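Chapter 7: What We Say We Do at Home

2025-06-26
By the Clostuvton course team

Ask people how long they spend on housework and they will give you a number. Whether the number means anything is another matter. This chapter looks at household time surveys, which turn up in newspapers every spring and are quoted with far more confidence than they deserve.

Take the Ismont survey, released in May. It asked 2,406 adults to say how many minutes they had given to washing, folding, ironing and putting away clothes in the past week. The average came out at 166 minutes. The press release called this "the true cost of laundry". It was the average of what people remembered, or thought they ought to remember, on the day they filled in a form.

There are three things to ask of any figure like this. Who was asked? What were they told counted as laundry? And did anyone check the answers? The Ismont report deals with the first in a footnote and says nothing on the other two. If a person folds shirts while listening to the radio, is that laundry or leisure? Two people in the same house may well give different replies, and both may be sincere.

The Pistico study was smaller, with 200 households, but it used diaries. People wrote down what they were doing at set points in the day. Diaries are better than memory – they are also dull to keep, and the people willing to keep them may be the sort who fold things promptly. A small sample of tidy people does not tell us much about everybody else.
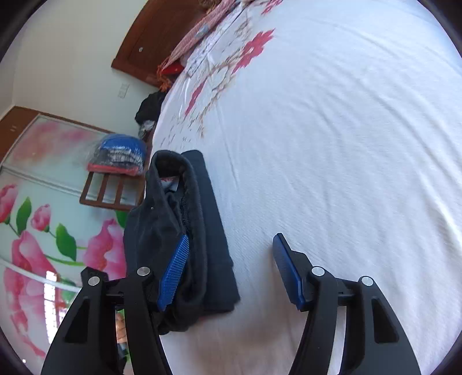 Why do surveys and diaries give different totals for the same chore? Surveys ask people to add up a week from memory, and most of us round up the jobs we dislike, while diaries catch short tasks one at a time.

Even that answer should be held loosely. When the Mazandarani panel tried both methods on the same 700 people, the gap went the expected way for ironing and the other way for putting clothes away. The authors offered an explanation, but they thought of it afterwards, and it has not been tested. We return to their tables in section 7.2, where you will be asked to work out what the panel could fairly have claimed before it saw the results.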